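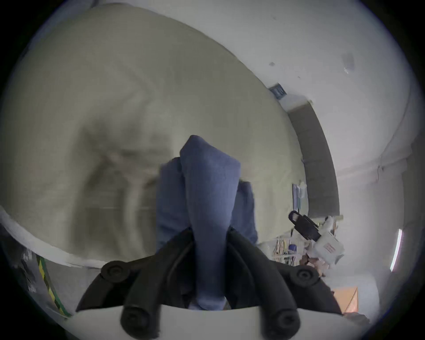 About Us

Hi, I'm Niloufar Bakhtiari, and I run Clavatum, a small sewing and mending school on the upper floor of the old Mirzaei building. If you found us because your favorite jeans gave out at the knee, welcome! That is how most people find us.

I started teaching at my own dining table. I'd been doing alterations for a bridal shop for years (hems, hems, so many hems) and friends kept dropping off bags of clothes and asking if I could "just do a quick one." After a while I started telling them to sit down and do it with me. They grumbled, and then they came back with their sisters. One July the table got so crowded that we had someone cutting a pattern on the ironing board, and my husband very politely asked if we might be able to eat dinner sitting down again at some point. So I went looking for a room.

The room I found used to belong to a hat wholesaler. It has tall windows on the street side and terrible stairs, and I loved it right away. We kept the wholesaler's long cutting counter, which has a brass yardstick set into the edge that is off by a hair at the far end. Please use the tape measures!

The name is a bit of a mouthful, I know. My brother picked it out of a plant book and I liked the sound of it. You say it cla-VAH-tum, but people call us "the mending place" and I answer to that too.

What we teach

Beginner Sewing is where most folks start. It runs for three weeks and you'll go home with a drawstring bag, a pillow cover, and a pretty good idea of why your bobbin thread keeps bunching up. No experience needed, and I mean it. We've had students who had never threaded a needle, and we've had students who sewed in high school and wanted to find out if their hands remembered. (They did, mostly.)

Everyday Mending is my baby. We do holes, rips, popped seams, missing buttons, sagging hems and stuck zippers. You bring your own things from home and we work on whatever's in your bag. I'll show you how to patch from the inside so it hardly shows, and I'll also show you how to patch from the outside with big happy stitches if you're that kind of person. I am that kind of person. My winter coat has an elbow that gets compliments from strangers.

Fitting and Altering is the class for people who already get along with a machine. We take in waists, let out side seams, shorten sleeves and argue about darts. I ask that you take Beginner Sewing first or come by and show me something you've made, so I can see where you are.

We also have Open Studio, which isn't a class at all. You come in, you pick a machine, you work on your own project and I float around drinking tea. If you get stuck, wave at me. A lot of our regulars have been coming to Open Studio so long that they answer each other's questions before I can get across the room, and I've learned some good tricks that way. There's a way of finishing a facing that I'd been doing wrong since I was a teenager.

Who's here

Mostly me! I teach all of the mending classes and nearly all of the beginner ones. There are also 2 part-time teachers who take the fitting class in turns, and they are both far more patient about zippers than I am. We hire from our own students when we can.

How we do things

Classes are small on purpose. I like to be able to see everybody's hands while they work, and it's hard to do that in a big group. It does mean we fill up, so if you see a spot open on the schedule, grab it.

We supply the machines, thread, pins, needles, chalk and irons. You bring the fabric or the clothes. Prewash anything new, please. I've watched too many people make a lovely skirt and then shrink it.

For fabric I send everyone over to Cletier, a few doors down. They have a remnant bin by the register that is dangerous for anyone with a free afternoon, and they'll give you a little off if you say you're in one of our classes. For anything we can't do here, like leather or heavy upholstery, I send people to Huretti. They fixed the strap on my mother's handbag and you can't find the repair unless I point at it.

I don't grade anybody and I don't do certificates. A few people have asked, and I understand, it's nice to have something for the wall! But you'll have the bag, or the coat, or the pants you can wear again.

You will unpick a lot of seams with us. I keep the seam rippers in a jar by the door and I use them as much as anyone. Last fall I put a sleeve in backward in front of a full class, and then I put it in backward again. We had a good laugh and a cookie.

Kids and teens

We take students from age ten on up. Younger than that and it really depends on the child, so give me a call and we'll talk it over. Teens are welcome in any class with the grown-ups, and a parent is welcome to come along and sew too. Mother and daughter pairs are some of my favorite students, though I do sometimes have to seat them at opposite ends of the counter.

What's new

As of January 15, 2020 we have longer Open Studio hours, and the evening ones go until nine. We also finally have a proper coat rack. The old one fell over whenever anybody hung up anything heavier than a scarf.

I'm working on a quilting class and I keep changing my mind about it. I'd like it to be hand quilting only, and my students would like me to be reasonable. If you have an opinion, tell me when you come in.

Finding us

The street door sticks, so push it harder than feels polite. Then it's up the stairs, past the dentist, and we're at the end of the hall with the green door. If you can't manage the stairs, call from the sidewalk and one of us will come down and bring you around to the freight elevator in back. It's slow and it rattles but it does the job, and it's big enough for your sewing machine and a cart.

Parking is free on the side street after six. Before that you'll want quarters.

Come by any time the light's on. You don't have to sign up for anything to look around, and if you've got a button that needs sewing on, bring it with you.

Niloufar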